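Risteo Community Help > Home and Living > Bedrooms

Single bed against an outside wall – how big a gap do I need?

Posted by: larchcottage
Asked in August, viewed 1628 times

We are moving our son into the small back bedroom. The only place for a single bed is with the headboard against the north wall, an outside wall of solid brick. Last winter there was black mould low down behind a chest of drawers that stood in the same spot. I have washed it off and repainted, but I don't want it coming back behind the bed.

The room is 21 cm longer than the bed, so there isn't much to play with, and I need to get past the foot end to reach the cupboard. How much of a gap should I leave? And is a solid headboard a bad idea? The bed we like is the Lareo single with a plain wood panel. The radiator is under the window on the other side.

3 replies

damp_dave
Put a dehumidifier in there and forget about it. We have a Manninen one and it cost less than the paint did.

Wukumden_user
I rent out a house with the same kind of walls and have had this in two rooms. The trouble is still air. The wall is cold, the air behind the furniture doesn't move, and moisture from breathing settles there overnight. Paint makes little difference if that carries on.

Leave 5 cm at least. I screw two offcuts of batten to the back of the headboard posts so the bed can't be pushed up tight again. That would leave you 16 cm at the foot, so check the cupboard door before you drill anything.

Other things that helped me:

Keep the space under the bed clear. Boxes packed up to the skirting block the air as much as the headboard does.

Open the window for a short while in the morning and leave the bedroom door open during the day.

Buy a cheap humidity meter. If it sits above 65 per cent most mornings, you need more than a gap.

Fold the covers back for an hour after getting up, and keep pillows and bits and pieces from slipping down behind the mattress. A solid panel headboard is fine for this, as it stops most things falling through.
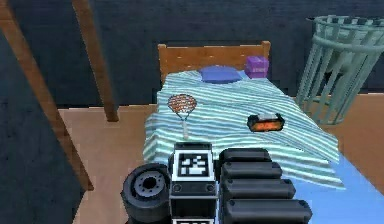
Look behind the bed once a month from October onwards. Use a torch. If you catch the first spots early they wipe off with a fungicidal cleaner, and you can leave the paint alone.

9 people found this helpful

larchcottage
Thank you, the battens are a good idea. The cupboard door needs 12 cm, so it will clear. I will get a meter before the heating goes on.

hillfoot
Check the gutter outside as well. Ours was leaking down that wall for years and we blamed the furniture. It cost £580 to have the gutter and the pointing done, and the wall dried out by spring. If the mould was only low down, look at whether the soil outside is piled up against the bricks too.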